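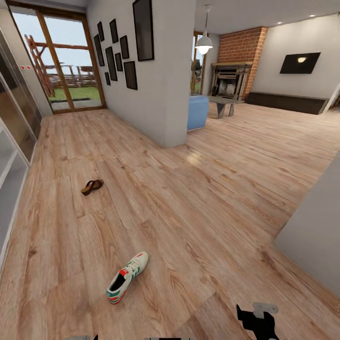
The Trornstead Code of Practice for Household Tidying Tasks sets out how a task is to be written, run and recorded when a mobile robot puts away personal items in a simulated home. The Code applies from the moment the task is loaded until the record is closed. In the shoe task, for instance, a white sneaker may be lying on open floor with a brown flip-flop farther back toward the wall, and the rules on approach, grasp and placement apply to each item separately. The answers on this page are issued by the Benberg Standards Office as guidance. Where an answer differs from the text of the Code, the text of the Code applies.

General

Who is required to follow the Code?

All teams that submit task records to the Trornstead library must follow it. This includes staff, partner institutions and contractors. Students may submit records under the name of a supervising member, who is then responsible for them.

Does the Code apply to physical robots?

No. Work with physical robots is covered by the Plultolcombe Site Rules, which include requirements for guarding, emergency stops and the presence of a trained operator. A team that moves a task from simulation to a physical room must complete a new assessment. Approval under one set of rules does not carry over to the other.

Which version is in force?

Version 3 is in force. Records begun under version 2 may be completed under that version if the task sheet was approved before the change. The version number must appear on the first line of the record.

Writing the task

How should the goal of a task be worded?

The goal should describe the state of the room when the task is complete. "All shoes are on a shelf of the entry unit" is acceptable. "Tidy the shoes" is not, as two reviewers could reach different results from the same record. Terms such as "neatly" or "properly" may be used only if the task sheet defines them.

Must the task sheet list every item?

It must list every item the robot is expected to move. Furniture, fittings and wall decoration do not need to be listed unless the task depends on them. If an item that is not on the list is moved during the run, the change must be noted in the record, even when the goal is met.

May the starting positions be changed between runs?

Yes, within the limits stated on the task sheet. Items may be turned, placed on a side or moved to another part of the floor. They may not be placed inside a wall, under a closed door or in any position that the robot could not reach from clear floor.

Handling and placement

Does a pair of shoes count as one item or two?

Each shoe is a separate item for grasping. The pair is treated as one item only when placement is reviewed. Both shoes must be on the same tier, side by side, before the pair is marked complete.

Is the robot permitted to hold an item while the other arm is near the storage unit?

Yes. Both arms may be in use at the same time, provided that the held item remains under control and neither arm pushes against the unit. The operator must record which arm is holding the item.

In what position should a shoe be held?

The Code does not require a single position. A shoe may be held upright, level or on its side. The grip must not crush the upper or pull on laces or straps. If the shoe has to be turned before placement, the turn should be made clear of the shelf.

How are shoes to be placed in an open cubby?

A shoe should rest fully on its tier with no part extending past the front edge. Toes may face outward or inward, but both shoes of a pair must face the same way. A shoe left on its side is recorded as placed but not aligned.

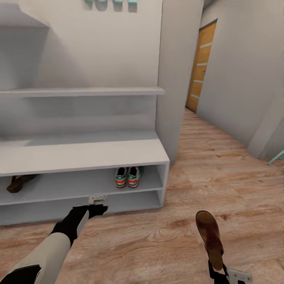
What should be done about a small object on the floor in front of the storage unit?

If the object is on the task sheet, it is handled in the usual way. If it is not, the robot should avoid it where possible. Contact with the object must be recorded.

Records and review

What must a complete record contain?

A complete record contains the task sheet, the full run from start to finish, the final state of the room and the signed operator statement. Runs that fail must be kept. A team may not replace a failed run with a later one under the same record number.

How long may a record be?

A single run may not exceed 3,000 steps. A run that reaches this limit is closed and marked incomplete. The team may divide a longer task into parts, each with its own goal.

Who reviews the records?

Each record is read by 2 reviewers who did not take part in the run. If they disagree, the record is sent to Tamara Ilie, Head of Review, whose decision is given in writing.

How may a team appeal a decision?

Appeals should be addressed to Slamet Yusof, Standards Officer, at the Benberg Standards Office. The appeal must state the record number and the section of the Code in question. New runs may not be added to an appeal.

Page last revised 13 Nov 2022.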